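Chapter 4
Getting a Grip: Your First Picking Cell

By now you have an arm that moves when you tell it to and stops when you hit the big red button. If you skipped the stop button part of Chapter 3, go back and do it, I'll wait! Everything from here on has the arm reaching into places where your own hand was a minute ago, and I'd like you to keep the hand.

In this chapter we're going to make the arm pick things up out of a bin. I put this off for a whole winter when I was setting up my own bench at Solthorpe, the shared workshop where most of this book got written, because I thought picking would be the easy part and I was having too much fun drawing circles with a marker. Then June came around, I finally bolted on a gripper, and the first thing I asked it to lift was a roll of tape. It pushed that roll around the bin for 70 tries. I know the number because I had left the log running (always leave the log running).

So we'll go slower than I did. First we set up the bin and make sure it stays put. Then we choose what goes in it, which matters more than you'd think. After that come the wiring at the wrist, the first hand-guided grasp, and finally a little program that does the grasp on its own. There are exercises after each part, and the ones marked with a star need a second person in the room.

4.1 The bin and the bench

Pick a bin with sloping sides if you can find one. Things slide down toward the floor of it and the gripper has more room to come in at an angle. Straight walls trap small stuff in the corners, and you'll spend your evening fishing it out. Color matters too. A plain gray bin makes life easy for the camera software, as long as you aren't picking gray things.

Hold the bin down. A gripper that catches a wall will drag the whole thing across the table, and then every position you saved is wrong. Spring clamps on the rim are cheap and quick, but put them where the arm doesn't travel. Then mark the bench with tape, so that when somebody borrows the table you can put everything back where it was.

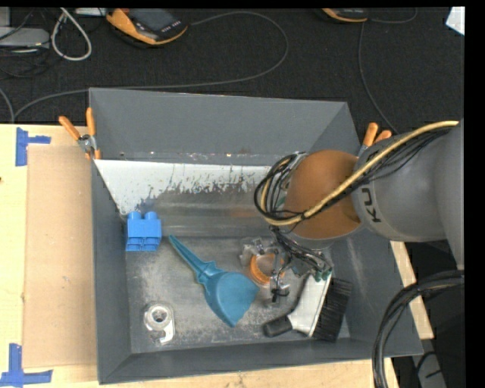 Now for the stuff you're going to pick. My friend Oanh Phan, who got me into all this, has a rule that a starter bin should hold things that disagree with each other. You want something boxy, like a big toy block, and something flat and awkward, like a scoop. A brush is great because it's stiff at one end and soft at the other, and anything clear is a nasty little test for your camera. Leave out glass, batteries, and whatever you'd be sad to see squashed.

Start with one item at a time, though! I can't say this strongly enough. The mixed bin is where we're headed by section 4.5, and you'll get there faster if you've already watched your gripper close on each thing alone. My notebook has 3,655 grasps in it now, and the pages I go back to are the dull early ones with a single block in them.

4.2 Wires at the wrist

Before you power up, look at how your cables run along the arm. They need slack at every joint, and they need to stay clear of the fingers. Turn the wrist by hand, slowly, 2 times in each direction as far as it's allowed to go, and watch where the loop ends up. If anything pulls tight, fix it now and turn the wrist again.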